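Friederike Frerichs
17 de abril de 2024

Hilo sobre el tablero de pino de la mesa de trabajo: veta, acabado y mantenimiento. 1/8

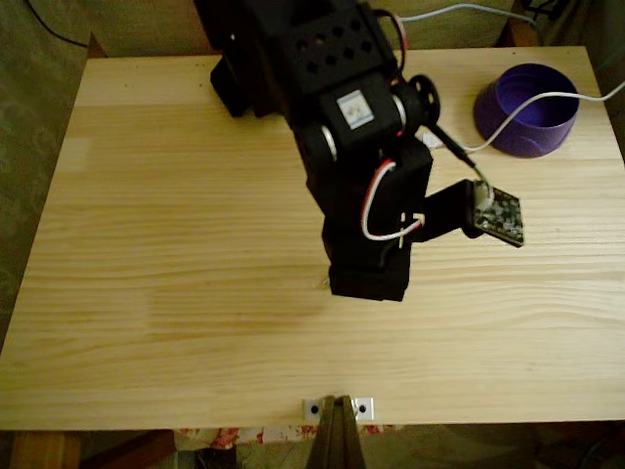

Tablero de pino, veta en bandas horizontales. Al fondo a la derecha, el vaso morado.

2/8 El pino es madera blanda. Se marca con la uña, con una taza arrastrada y con cualquier tornillo olvidado. Para una mesa de uso diario lo acepto: se lija y se repara en casa.

3/8 Las bandas pálidas son madera de primavera; las más tostadas, de verano. La primera es menos densa y el lijado la rebaja antes. Con taco rígido y siempre a favor de la veta. Con la mano sola salen ondas.

4/8 Secuencia que uso: grano 120, aspirar, grano 180, paño apenas húmedo, dejar secar, 240 muy ligero. No subo de ahí, el aceite deja de penetrar bien.

5/8 Acabado: aceite duro mate de Leson, dos manos finas. Retirar el sobrante a los 15 minutos. Entre manos, una noche entera. Curado completo: 7 días sin apoyar nada mojado.

6/8 Jannik Schwerdtfeger me pregunta por el barniz al agua. Resiste mejor los cercos, pero un arañazo obliga a lijar el paño completo. Con aceite se retoca solo la zona.

7/8 Los vasos, siempre al fondo y lejos del canto delantero. Un cerco reciente suele salir con 240 y una gota de aceite. Si la mancha es negra hay hierro de por medio: ácido oxálico, guantes y aclarado.

8/8 Coste del tablero, cortado a medida en Vallejo: 89 euros, sin patas. Próxima mano de aceite, cuando el agua deje de formar gota en la superficie. Las patas van en otro hilo.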